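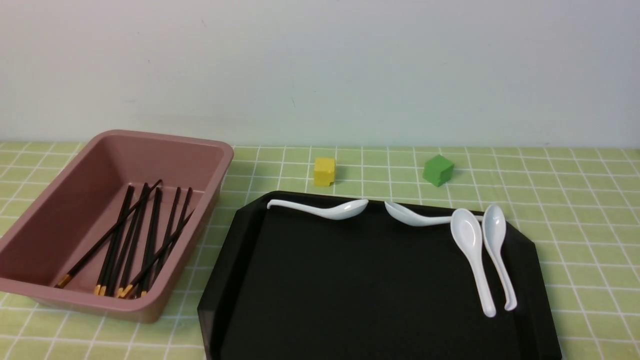

Last changed: 15 January 2024

Barn owl round-up, winter

Quick one this time, sorry, the boxes took up most of the month and the writing up got whatever was left over. Tomoyo Oda has the full notes if anyone wants them. What follows is the short version.

Boxes first. All the boxes on the Dirnstead side have been cleaned out except the two at the far end of the water meadow, where the track is under water and nobody fancied carrying a ladder through it. Those will wait. The Kimstead boxes are done, every one. Old pellet layer was deep in most of them, packed down hard like felt, and in the mill box it had come up nearly level with the entrance hole. That matters a lot more than people think. Young owls start wandering about inside the box weeks before they can fly, and if the floor is too high they simply walk out of the door. A chick on the ground usually doesn't get fed. So, please, if you have a box on your land and it hasn't been opened in a few years, tell us. Don't open it yourself. You need a license to disturb an occupied one and it is not always obvious from below that it's occupied.

Two boxes had jackdaw sticks in them. One had both, sticks at the bottom and pellets on top, so the owls had evidently moved in over the top of the old nest and put up with it. We took out the lot.

Pellets. We brought back 131 whole ones this time, plus a bag of broken stuff that can't be counted. Of the whole ones, 30 have been pulled apart so far. Mostly short-tailed voles, as you'd expect from rough grass, then common shrews, then wood mice. A few bank voles. One small bird, probably a sparrow from the bill but the skull was crushed so it's down as "bird" and that's that. No frogs this year. Pygmy shrew jaws turned up in three pellets, all from the same box on the Kimstead side. They are tiny and easy to throw out with the fur, so go slow.

A reminder on method because people were doing it differently last time and the figures couldn't be added together. Freeze the pellets for a few days before you start, it kills the moth larvae. Soak if you like, or do them dry – either is fine but write down which. Count skulls, then count lower jaws, left and right seperately, and take whichever number is highest. Don't count leg bones. Shrews have red tips to the teeth, voles have the zigzag grinding surface, mice have little rounded knobs. If the teeth have dropped out look at the holes: many small holes, mouse. If in doubt put it in an envelope with the box name on and pass it along. Wash your hands after.

Birds seen. A pair has been roosting in the Stefanou barn since the first frosts, one bird noticeably paler than the other, and the darker one with heavy spotting down the flanks is thought to be the female. Spotting is a fair guide but not a certain one. She was out hunting the ditch in full daylight more than once, which usually means the nights have been too wet or too windy. Barn owl feathers are soft and silent and pay for it by soaking up rain, so after a run of bad nights they come out hungry whenever it stops. If you see one hunting at noon please leave it be. Don't try and get closer for a photo. It may be the only meal it gets.

One dead bird on the Birnitz road, sadly, picked up on the verge by the long bend. Young bird, hatched last summer going by the flight feathers, unringed, very thin along the keel. So maybe it was hungry already and working the verge because that's where the long grass is. The verges get left and the fields behind are grazed tight, so the voles are in the verge and the owls follow them. Same old problem. A tall hedge along there would push them up over the traffic but hedges take years.

Tawnies have been loud. Plenty of calling from the churchyard and the wood behind, the usual sharp call from one bird and the hoot from another. Young ones have been pushed out by now and the ones without a territory don't tend to last the winter. No little owls anywhere this year. There was one in the orchard the winter before last and not a squeak since. If you have heard one, even once, even if your not sure, let Tomoyo know where.

Grass. The thing that would help most is the thing that costs nothing, just leaving a strip. Voles need that thick dead layer at the bottom, the thatch, and it takes a couple of seasons to build up. One mowing and it's gone. A strip 3 meters wide down the side of a field is worth having, wider is better, and if two neighbors leave the same boundary alone then it doubles. Two farms on the Dirnstead side have said yes for this year. Top it high, if you must top it, and take a different third each time so there's always some left standing.

Rat poison, again. Please look at traps first. If poison is the only way, use it for as short a time as you can, cover it, and go round and pick up the bodies. Owls take the slow ones.

Next job is the March check, outside only, no ladders – droppings under the hole, fresh pellets, any snoring noises from inside. (They do snore. It's the female asking for food, mostly.) Note the date and time and how long you stood there, even if you get nothing. A blank is still a record. New box for the Stefanou barn is built and just wants a coat of something on the outside before it goes up, north side, away from the door. Stay 100 meters back from the barn until it's in, please, they are settled and we'd like them to stay settled.

Leftover envelopes and spare tweezers back to Tomoyo. The good tweezers especially.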